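Hina Jatoi has moved offices twice since November and the boxes are still taped. "Don't write about the boxes," she says. Too late.

She joined the engineering faculty last fall, after six years at Tisik, a small firm that tests bridge cables. Why leave? "I missed students. Also the food was terrible."

Her first course, on how structures wear out, was planned for 32 people. It got 43. Some sat on the radiators. The dean's office found a bigger room, in the old Mallska building, with a projector that hums. She talks over it.

On the research side – cracks, mostly. Small ones, in steel that has been painted too many times. Her group has 800 samples cut from a footbridge the county took down, each one taged by hand. "Two students did the tags. I bought them lunch. Several lunches."

Is she worried about money? A pause. "Everybody is. We have the Idska grant for two more years, then we write again."

She bikes in, even in snow. Doesn't like early meetings. Thinks first-year students should break something in a lab before they ever open a textbook, and has said so to the curriculum people, who are are thinking about it.

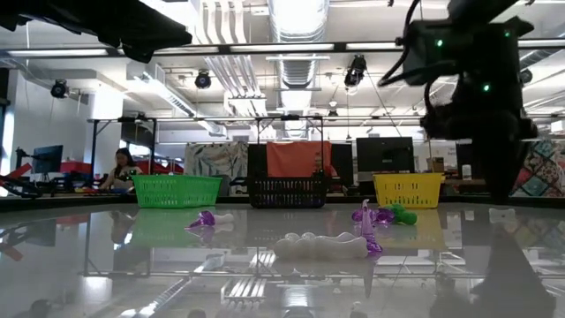 Next year she wants to add a field trip, probably to the Tse dam, if the department will pay for the bus. "Ask me again in the spring," she says, and goes off to teach.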